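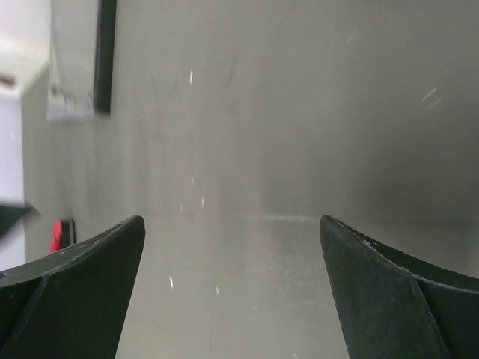 We're trying to decide on a resale condo at Wendari, the two-building place on the east side of Cleretham, and I have been going back and forth on it for so long that my husband has banned the topic at dinner. So you get it instead! The unit is on the fourth floor, two bedrooms, and the whole selling point (per the listing agent, over and over) is the view. But the buildings aren't parallel. They lean in toward each other like those two black tips up at the top, one from the left and one from the right, with an open gap in the middle, and the living room window looks straight out through the gap. Beyond it you get the hills and a slice of the reservoir. On either side you get your neighbors' kitchens.

The asking price already has the view baked in. The same layout facing the parking lot sold last May for a lot less. And the lot on the far side of the gap, the one the view goes over, is a closed-down garden center that somebody is clearly going to build on one of these days.

So do I pay for a view I don't own? Has anybody here done it and been okay with it? Also the dues are $3379 a year, which seems fine to me but I've never lived anywhere with dues.

porchlight_kay
Cleretham homes and condos board
Posted Thu 10 February

---

dunmore_flats wrote:

You don't pay for it. I mean, you can, people do, but I wouldn't. I bought a place with a peek at the river and I had it for two winters, and then a storage place went up. A storage place! I look at roll-up doors now. They light it all night too.

When I went to sell, every buyer compared me to the units with no view at all, and they were right to. I lost every dollar of what I'd paid extra.

---

mosswood22 wrote:

Gonna disagree with dunmore a little. A view is like a good school or a short drive to work, it can change and you still pay for it. The question is how much. If the parking lot unit sold in May and prices have moved since then, you can't compare the two straight across. Ask your agent for anything in either building that closed this winter, even the ones with different layouts, and go by the square foot.

And what floor was the parking lot one? If it was ground floor, part of the difference is people walking past your bedroom.

---

porchlight_kay wrote:

Second floor, I just checked. It also had the original carpet and a bathroom the color of canned peas, so okay, fair, it isn't a clean comparison. The one we like has been redone. Nice kitchen, new floors, and the balcony is 82 square feet, which I know only since it's printed in bold on the flyer.

---

tallgrass_renter wrote:

Who owns the garden center lot? You can look it up at the county assessor's site, it's free, you just click on the parcel. I'd do that before anything else.

---

porchlight_kay wrote:

Did it on my lunch break. It's owned by something called Uston Holdings. The mailing address is out of state and I can't find a website. Does anybody know them?

---

bricklane_bob wrote:

Uston did the townhouses behind the old cannery. They sat on that land for years before a shovel went in, and then it all went up in one summer. The townhouses are fine, three stories, kind of beige. If they do the same thing on the garden center lot you'd be looking at rooftops from the fourth floor and still see the hills over the top. You'd lose the water, I think. Depends on how the ground slopes there and I don't remember.

Call the planning desk at city hall and ask what the lot is zoned for and what the height limit is. They're nice on the phone if you get them in the morning.

---

dunmore_flats wrote:

Zoning changes. My river lot was zoned for something low and then it had a hearing and it wasn't. There was a little yellow sign on a stake that I drove past every day and never read. Read the little signs.

---

mosswood22 wrote:

Sure, zoning changes, but it takes a while and you get notice. There's a big difference between "could be rezoned someday if a bunch of things happen" and "the owner can pull a permit next month." I'd pay something for the first kind and nothing for the second.

---

hollis_st_landlady wrote:

I'm coming at it from the other side. I own a unit at Wendari, the west building, and I rent it out. Not the same stack as yours but I have been in one of those middle living rooms and the view is really lovely, especially when the sun's going down, I won't pretend it isn't. What I'd be looking at way harder is the dues.

$3379 a year is low for a place with an elevator and a roof that size. It's low because the reserve fund is thin. The management company is Bataineh and they've been pretty good in my experience, they answer email and they send the minutes on time, but they don't set the dues, the board does, and the board has kept them flat for as long as I've owned. I love it every year and I worry about it every year. The roof on the west building was patched instead of replaced.

Get the reserve study. Get the last few sets of minutes too, and look for the word "siding."

---

porchlight_kay wrote:

Oh no. What about the siding??

---

hollis_st_landlady wrote:

It's been discussed, put it that way. The side that gets the weather needs work. At the last meeting there were 3 bids on the table and they voted to wait. I don't want to put numbers on a public board but it's all in the minutes and a seller has to give you those.

---

bricklane_bob wrote:

Well there's your answer, forget the view. A special assessment will eat more than the view ever will.

---

mosswood22 wrote:

Or it's a reason to offer less! An assessment everyone knows is coming is something you can bargain with. The ones that hurt are the ones you find out about after you've moved in. When we bought ours the seller put money into escrow at closing to cover the windows, and the windows came in under, and we split the leftover. It was all written up by the title people in one page.

---

dunmore_flats wrote:

Your seller was a saint. Mine said the sump pump was "decorative."

---

tallgrass_renter wrote:

Can I ask a dumb question? If the buildings are angled toward each other like that, doesn't the wind come screaming through the gap? I rented in a building with a setup sort of like it and we never once ate on the balcony. Napkins gone. Chair cushions gone. We had a tomato plant and it grew sideways.

---

porchlight_kay wrote:

Not dumb at all, and I hadn't thought of it for one second. We saw the unit on a still day. The current owner has nothing out there except a mat, and now I'm wondering about the mat.

---

hollis_st_landlady wrote:

It gets breezy. My tenant hasn't complained, but she's on the outside corner. I'd go stand in the courtyard on a blowy afternoon and see how you like it. The front gate code changes all the time so have your agent let you in.

---

quietside_cle wrote:

Long-time lurker here and I live in the east building, two floors under the one I think you mean. Yes there's wind in spring. You get clips for the tablecloth and you live with it. What bugs me more is sound. The two walls bounce everything around, so if someone's on the phone in the courtyard I get the whole call. On the fourth floor it might be better or it might be worse, I've never been able to work it out.

I still like living here. Easy walk to the bus, the laundry's in the unit, the mailroom got redone. I paid a bit extra for my slice of the gap, and mostly what I use it for is checking whether it's raining over the hills yet. I'd probably pay it again? Ask me when the garden center goes.

---

dunmore_flats wrote:

"Ask me when the garden center goes" is my entire argument, thank you.

---

quietside_cle wrote:

Ha, fair. But I've had my time with it already and that's worth something too. You had two winters of river.

---

dunmore_flats wrote:

It was a nice river, I'll give you that.

---

porchlight_kay wrote:

Okay, quick update for anyone following along. I called planning. The lot is zoned mixed use, there's nothing filed on it right now, and the person I talked to said the height limit lets you go up to the same height as Wendari, so bob's rooftops would be the good version. The agent is getting me the minutes and the reserve study from Bataineh and says it could take a few days.

My husband wants to offer at the parking lot price plus a little for the kitchen and zero for the view, and see if they laugh. I'm more where mosswood is, I'd put something on it. We're going back Saturday with a tablecloth, he thinks I'm kidding.

---

mosswood22 wrote:

Bring the tablecloth. And don't write anything up until you've read the minutes, even if the agent starts telling you there's another buyer.

---

porchlight_kay wrote:

She said that this morning, lol. I'll post again when I've got the siding numbers in front of me.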